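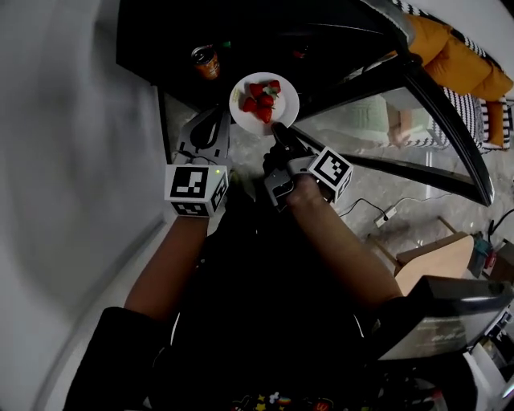
Fruit and Veg > Summer > Strawberries

How to keep, wash and serve strawberries so they last the week

Strawberries are at their best for a very short time, and most of what goes wrong with them goes wrong at home. They get washed too early, left in a deep tub, or put on the table straight from the fridge when they taste of very little. The method on this page takes ten minutes on the day you buy them and a minute or two each time you want some.

It was written for a family that eats a few berries at a time, on a plate in the living room, with no cream and no bowl. If you are making jam or a large pudding you can skip to the last two sections.

What you need

Strawberries, 700 g or thereabouts if you are buying for a household of two or three
A shallow lidded container, wide enough for the fruit to sit in one layer or two
Kitchen paper
A colander
A clean tea towel
A small sharp knife
A plain plate with a slight rim

Choosing them

Turn the punnet over before you buy it. The fruit on top has been arranged and the fruit underneath has been carrying the weight. A red stain on the base means at least one berry has burst, and the juice will have reached its neighbours.

Look at the leaves as well. Fresh green tops that stand away from the fruit are a good sign. Brown, flat ones mean the berries have been sitting a while, even if the red part still looks shiny. Strawberries do not get any sweeter once they are picked, so a white shoulder on the shop shelf will still be a white shoulder on your plate. They will soften, and they may darken slightly, but that is all.

Size tells you nothing about flavour. The two growers we buy from, one at Nodthorpe and one just outside Humham, both sell mixed trays in June, and the small misshapen ones are usually gone first because the regulars know to ask for them.

If you are picking your own, go in the morning once the dew has dried. Pinch the stalk between finger and thumbnail and leave a short piece on. Don't pull the fruit itself. Use a shallow tray if the farm has them, and keep it out of the sun while you finish the row.

Sorting them when you get home

Do this before you put the rest of the shopping away if it is a warm day.

1. Line the container with a folded sheet of kitchen paper.

2. Tip the punnet out gently on to the tea towel. Do not pour from a height.

3. Make three groups. Sound, dry berries go into the container. Soft or bruised ones go in a bowl to be eaten the same day. Anything with grey fluff goes in the food waste, along with any berry that was pressed right up against it and has gone wet.

4. Leave the green tops on everything that is going into the container.

5. Lay a second sheet of paper on top and rest the lid on without clicking it shut. The fruit needs a little air.

6. Put it in the main part of the fridge, away from the back wall where things can freeze.

Kept like this, good berries will do four or five days. Change the paper if it feels damp. Check them once a day and take out any that have turned, which is quick to do when they are in a shallow layer and very tedious when they are in a deep tub.

Some people wash the whole lot in vinegar and water before storing. One part white vinegar to three parts water, a couple of minutes, then rinse well. It does slow the mould down, but the berries have to be dried completely afterwards, and drying a full punnet properly takes longer than most people are willing to give it. Half-dried berries keep worse than unwashed ones. I have gone back to leaving them alone until they are wanted.

Washing

Wash only what you are about to eat, and wash with the tops on. A strawberry with its top cut off takes in water through the cut and tastes thin.

Put the berries in the colander and run cold water over them at a low pressure, turning them with your fingers. Twenty seconds is plenty. There is no need to soak them. If they came from a field and have grit around the seeds, dip the colander into a bowl of cold water, lift it out, change the water and dip again until nothing is left in the bottom of the bowl.

Drain, then roll the berries on to the tea towel and pat them. Use an old towel or a dark one. The juice can be shifted with cold water and a little washing-up liquid if you get to it straight away, but once it has been through a hot wash it tends to stay.

Taking the tops off, or not

For picking up with the fingers, leave the tops on if you have somewhere to put them afterwards. They make a handle. For small children, or for anyone eating over a pale carpet, take them off first.

The usual way is to slice straight across, and it wastes a good piece of fruit. Hold the berry in one hand, put the tip of the knife in at an angle beside the leaves and turn the berry round against it. The top comes out with the little white core attached. A drinking straw pushed up from the pointed end also works on firm fruit, though it leaves a hole down the middle and makes a mess of anything soft.

For children under five, cut them up. Quarters lengthways are better than rounds, and a large berry may need to be cut smaller than that.

Putting them on a plate

Take the fruit out of the fridge half an hour before you mean to eat it. Cold dulls the flavour more than anything else you can do to a strawberry. If it is a hot afternoon, fifteen minutes will be enough.

Use a plain plate. White is best, since it shows up a soft patch or a bit of stalk that you missed. A handful in the middle looks better than a plateful out to the edges, and the fruit underneath will not be squashed. Five decent-sized berries leaning on each other in the centre is a good portion for one person, with room left around the rim for the tops.

If one of them still has its leaf on, leave it. A bit of green does no harm.

A rim matters more than it sounds. Strawberries roll, and on a flat board they will roll off it. A slight lip is enough to stop them. Bowls are fine for a crowd but the bottom layer ends up sitting in juice.

On a glass or gloss-topped table, dry the underside of the plate before you set it down. A wet plate slides on a smooth top when it is nudged, and it leaves a ring. Carry it with a hand at each side, put it down flat, and keep it well in from the edge, particularly on a table with a curved corner where there is less surface than you think. Drinks cans should go further back so that people are not reaching across the fruit to get at them.

Wipe any drips with a damp cloth and then a dry one. On black glass the dry cloth is the important part. Juice left overnight goes tacky but will come up with warm water and a drop of washing-up liquid. Don't use a scourer.

What to serve with them

Nothing, if they are good. If they are a bit dull, slice them, sprinkle with a teaspoon of caster sugar and leave for twenty minutes. The sugar draws out some juice and makes a thin syrup. A few drops of lemon help more than extra sugar will. Black pepper is an old idea and worth trying once - use very little, and grind it fresh.

Rosimeire Seixas sent in her way, which is to crush the softest two or three with a fork and spoon them over the whole ones. I tried it with the end of a tray from Nodthorpe and it rescued some very ordinary fruit.

Using up the soft ones

Bruised berries are perfectly good the same day. Cut out the dark patch and use the rest. They can go into porridge, on toast with soft cheese, or into a pan with a spoonful of sugar and a splash of water. Eight minutes over a low heat gives you a loose sauce that will keep for three days in a jar in the fridge. Stir it now and then and take it off while there are still lumps.

Throw away anything that smells of alcohol or has mould on it. Cutting the mould off is not enough with soft fruit.

Freezing

Wash, dry well and take the tops off. Spread the berries on a lined tray so that they are not touching, and freeze until hard, which takes two or three hours in most freezers. Then move them to a bag and press the air out. They will keep for six months or longer.

They will be soft when they thaw, so don't plan on serving them whole. Use them from frozen in smoothies, or let them thaw in a sieve over a bowl and keep the juice.

Questions from readers

Yurii Kravets asked whether it is safe to leave a plate out all afternoon. Whole berries will be fine for a couple of hours indoors. Cut ones should go back in the fridge after an hour in warm weather, covered.

Godfrey Mwaipopo wanted to know if the punnet can go straight in the fridge when there is no time to sort it. It can, for a night. Take out anything squashed that you can see from the top and do the rest in the morning.

Ikhsan Harahap asked about the pale seeds on some fruit and the dark ones on others. It depends on the variety and on how ripe they are, and you can eat both.

Next in this section: Raspberries and other fruit you shouldn't wash until the last minute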